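Hi Rekha,

Sorry this is coming in a bit later in June than I promised. The kids wanted to finish one more round of runs before I wrote anything down, and I gave in.

The short version is that the Jalletti grant is doing what we hoped. We have 21 students on the club list, and most afternoons they're still at it when I start stacking chairs. The simulation side (the kids named it Plisent, don't ask me why) went from a blank table to something you can drive an arm around in. Two of the older students built the tabletop and the objects, and the younger ones have been learning to steer the gripper with the hand controllers.

Our main job this spring was the pick-up task. The rule we set in March was 60 practice attempts per team on a single object before moving on to the next one, and every attempt gets logged, good or bad. Team Ngata got through all of theirs. Team Endier is at 35 and grumbling, mostly because they rewrote their approach path halfway through and decided to start their count over. I let them. Their new path comes in much lower and straighter, and I think they learned more from scrapping the old one than from anything I said at the whiteboard!

What's been hard: small open containers. Kids want to close the gripper the second it looks lined up, and the view from the wrist fools them about depth. We spent almost a whole month on that – longer than I'd planned – and it pushed the sorting task into the fall. I'd like to be upfront about that since sorting was in the original proposal.

Money is fine. We bought the second computer and the controllers, and we're under on snacks, believe it or not. I'd like to move what's left of the travel line into a better graphics card, if you're okay with it. The old machine chugs whenever there are more than a few objects on the table.

I put in a view from the pick-up task below, with the gripper open at the green container and the mug off in the corner.

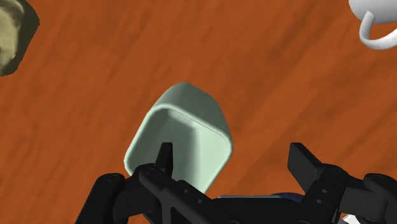 For the fall I'm asking each team to write its own scoring sheet before they touch the sorting task. Let me know about the graphics card when you get a chance, and come by any afternoon after 3:30.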